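I'd been wanting to talk to the woman behind Plumatora for ages, mostly because she saved my favourite winter coat after I'd washed it with the wrong stuff and turned the filling into something like wet porridge. So one afternoon in November I finally turned up at her workshop on Hunt Street with two coffees and a list of questions, most of which I forgot to ask.

She cleans and mends padded coats, and very little else. "People bring me wedding dresses sometimes and I send them away," she told me, laughing. "I wouldn't know where to start with a wedding dress!"

She learnt the trade at Zokia, a big laundry outside town, where she did three years on sleeping bags before setting up alone. Was it scary? "Terrifying. I had 320 pounds in the bank and a second-hand dryer that sounded like a tractor."

I asked what we all get wrong (I was really asking about me). Too much detergent, apparently, and giving up on the drying far too early. "It feels dry on the outside and you think, lovely, job done. Then you hang it in the wardrobe and a week later it smells like a pond." She runs hers on low, stops every 20 minutes and breaks up the lumps with her fingers.
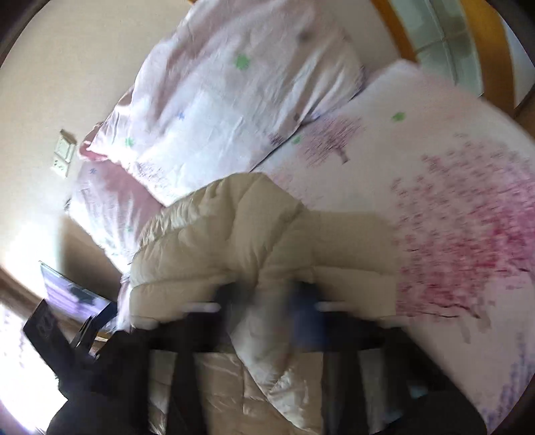 A beige puffer jacket laid out on the bed.

And storage? She pulled a face. Vacuum bags are her great enemy, and she'd much rather you gave a coat some room, even if that means the spare bed for the summer. "Let it be fat," she said, and I've been repeating it at home ever since.

Next up is a repair evening at Hekadeck, the café by the station, where she'll show people how to patch a small tear without it looking like a plaster. I've already got my name down, and I'm bringing the coat.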